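# Oiling a maple board (the slow way, which is my way)

I've been putting off writing this up for ages, mostly because Liên Tiêu already has a perfectly good set of notes on the shop wall and I figured that was enough. But I keep getting messages about how I finish my maple boards, so here goes, with all my fussy habits left in.

This covers a plain glued-up maple board, the kind made of strips edge-glued together, no juice groove, no handles. If yours has walnut in it, go easy on the sanding dust, that dark powder gets into the pale wood and you'll be chasing it all evening.

## What I use

- Sandpaper in 120, 150 and 200 or so (my last box says 220, close enough)
- A cork block. Mine is from Trorkeck and it's older than my truck
- Food-safe mineral oil
- A small tin of Drarkik board wax
- Lint-free rags, more than you think
- A card scraper, if you own one and like using it

## Check it before you touch it

Lay the board down on something you know is flat and press on the corners one at a time. If it rocks, flip it and try the other side. A tiny rock on one face can be sanded out, a big one means going back to the planer, and oil is not going to help you.

Then get your eyes down low with a lamp off to one side and look along the glue lines. Any dried glue will show up as a shiny little ridge. Scrape it off now! Glue doesn't take oil, so every smear you leave behind turns into a pale patch the minute you start wiping, and then you get to sand the whole thing again. Ask me how my first Christmas board went.

Maple is sneaky about color too. Bare, it can look like one big slab of cream, but the strips are rarely a perfect match and the oil brings the difference up. I like that. Boglárka Kocsis, who taught me most of this, used to shuffle her strips for an hour before glue-up to get the warm ones where she wanted them. I give it about as long as it takes to drink a coffee.

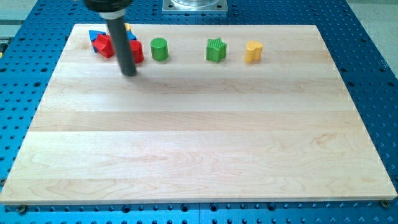

*Cream strips next to peachy ones, plus a few swirls and darker streaks in the grain.*

## Sanding

Go with the grain, always, and keep the block flat. It's so tempting to tip it near the ends and you'll round them over without noticing. I start at 120, draw a few pencil squiggles across the whole face, and sand till they're gone. Then fresh squiggles and on to 150, then the fine stuff. The pencil trick feels silly and it has saved me so many times.

The end grain wants extra patience. It drinks oil like crazy and it shows every scratch, so I do one more round there with the finest paper I have.

Now the step folks skip: raise the grain. Wipe the board with a damp rag (damp, please, no puddles), let it dry completely, and run your hand over it. It'll feel fuzzy, a bit like a peach. Sand that off lightly with the fine paper and wipe it down again. I do this 2 times for my own boards, 3 for a gift.

## Oiling

Get the dust off. I use a brush and then a dry rag, and I do the bench as well or it all comes right back.

Pour a puddle of oil in the middle – a generous one – and push it out toward the edges with a rag. Do the ends next, then the sides, then flip it and do the other face. Stand the board on edge so air can reach both sides and leave it alone overnight. I check on mine with a flashlight around bedtime, but that's me.

In the morning, wipe off whatever's still sitting on top and do it all again. Keep going until the ends stop soaking it up. In February, with the heat running and the air bone dry, mine seem to take forever.

## Wax

A little goes a long way here. Rub it on in small circles with a clean rag, let it haze over, then buff it hard. If it still feels greasy, you used too much, so just keep buffing with a fresh part of the rag.

## Looking after it

Wash by hand, dry it right away, stand it up. No dishwasher, no soaking in the sink. When the wood starts looking chalky, give it another coat of oil and it'll perk right up.

Oh, and lay the used rags out flat to dry. Mineral oil is pretty tame, but some board finishes have drying oils in them and those rags can heat up in a pile, so I treat them all the same.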